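Giltska Wine Glass Holder, Chrome
Carretero Tabletop Collection
Item no. 547

Overview

The Giltska is a freestanding holder for stemware, built from bent wire on a round metal base. It is meant for countertops, sideboards and dining tables where glasses are kept out between meals. Glasses hang upside down by the foot, so the bowl stays clear of the tabletop and the rim touches nothing.

The holder ships in one carton with the base and the wire section packed separately. The wire section threads into the base from above. A washer goes between the base and the fastener on the underside. Tighten by hand first, then a quarter turn with a wrench. Further tightening does not make the joint stronger and can mark the finish.

Specifications

Finish: chrome, polished
Base: round, metal
Upper section: formed wire branches
Assembly: one threaded joint
Spare washers: 2, in the hardware bag
Net load: 500 g per branch, maximum
Care: wipe with a soft cloth, no abrasives
Warranty: 2 years from delivery, finish included

Placement

Set the holder on a flat, level surface. Stone, sealed wood and laminate are all suitable. On a soft tablecloth the base can settle unevenly, and a fully loaded holder will lean. Leave clearance on all sides for the bowls of the glasses, which extend past the footprint of the base once they are hung.

Load opposite branches in turn. Hanging all the glasses on one side first shifts the center of gravity and is the usual cause of tipping. Unload in the same order.

The branches are shaped in loops and spirals and differ slightly in height. This is part of the design – do not bend them to match. Chrome plating cracks at the bend when the wire is reworked, and cracked plating is not covered under the warranty.

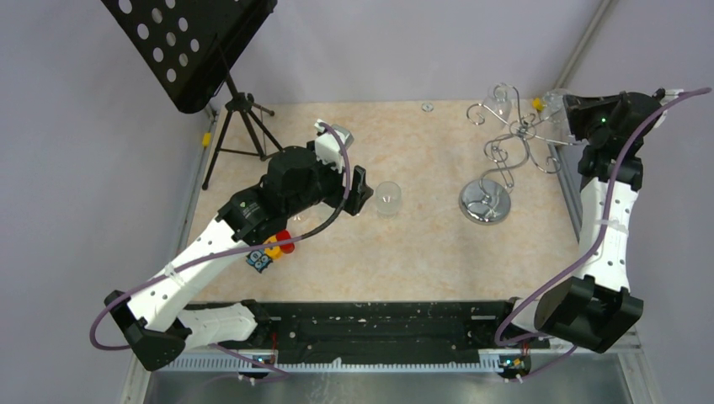

Can the holder be used for tumblers and cups without a stem?

The branches only grip stemware. A glass without a stem and foot has nothing to hang from and should be stored upside down on the table or on a separate drying mat.

Compatible glasses

Standard red, white and sparkling wine glasses fit, provided the foot is flat and the stem is long enough to pass the wire freely. Glasses with a decorated or colored stem can be hung, but painted stems may show wear where they meet the metal. Short-stemmed dessert glasses tend to sit too close to the branch and are not recommended.

Dry glasses before hanging them. Water that runs down the stem collects on the wire and leaves mineral spots, most noticeably in hard-water areas. Spots come off with a cloth dampened in diluted white vinegar. Rinse with plain water afterward and dry at once.

Spare parts

Base, wire section and hardware bag can be ordered separately from the Gorgate parts desk. Quote the item number. Orders ship from the Skitville warehouse, normally within roughly 2 working days. Wire sections from the earlier brushed version have a different thread and will not fit this base.

Page updated 09/02/2022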